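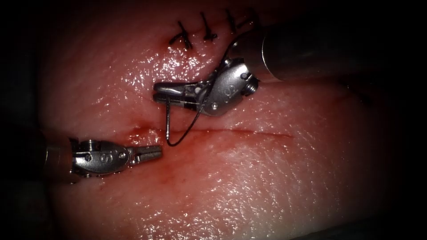 Search this site Search Go

tarar-plainwords

A word list for people who have been handed a hospital leaflet and would like to know what it says. Each entry pairs a term from surgical paperwork with something you could say to your uncle over the phone without having to spell it.

What's in it

The main file, terms.csv, has 1116 rows. The columns are term, plain, source_type, reading_note and initials. Plain is the only one most people want. Reading_note is where the editors argued, and we left the arguments in.

A few rows, so you know what you are getting:

incision: a cut
laceration: a cut nobody planned
excise: cut out
ambulate: walk
void: pee
NPO: don't eat or drink anything (from the Latin, in case you were hungry for Latin)
discomfort: pain
some discomfort: pain

The last two went through four rounds of review. Celina Makowska wanted "mild pain." Haris Bajwa had recently had his gallbladder out and did not. See the reading note, which is longer than the leaflet it came from.

Where the words came from

We began with a pile of leaflets and consent forms donated by patients in Skamville, plus the ones Nusrat Gondal had been keeping in a kitchen drawer. Names and dates were blacked out before typing. Ehsan Gondal typed most of it and would like it known that the drawer also contained takeout menus, none of which are in the data. One row for "garlic knots" did get into an early version. It has been removed.

The first list ran to 3000 candidate terms. Many were the same word wearing a different hyphen. Others were perfectly good English that had been frightened into a phrase, such as "in the event that," which is in a separate file called if.csv.

How the rewrites were done

Two people wrote a plain version of each term without seeing the other's. When they matched, it went in. When they didn't, Yasir Usmani picked one, usually the shorter, and wrote down who complained. Initials are in the last column.

Known problems

American usage only. "Theatre" is missing and we have no plans to go and get it.

Body parts are uneven. Knees are covered superbly. There is almost nothing on ears.

Abbreviations with more than one meaning get one row per meaning, so a simple lookup may return the wrong one with great confidence.

"Routine" has no plain version. We tried.

What not to use it for

Medical advice. If the leaflet and the list disagree, call the number on the leaflet. If the number on the leaflet is a fax number, we are sorry, and you are the third person to mention it.

Please don't use it to grade doctors either. Someone asked.

License and fixes

Free to copy, change and print out. Please keep the initials column. Send corrections as a new row, one term each, with your plain version filled in. Rows that say only "this is wrong" go to Yasir, who collects them.

Last edited 5 Jun 2022

Related items
Sullar: parking signs in plain English
Bestus appliance manuals, warnings only
Skamville town notices, May batch
tarar-plainwords: if.csv on its own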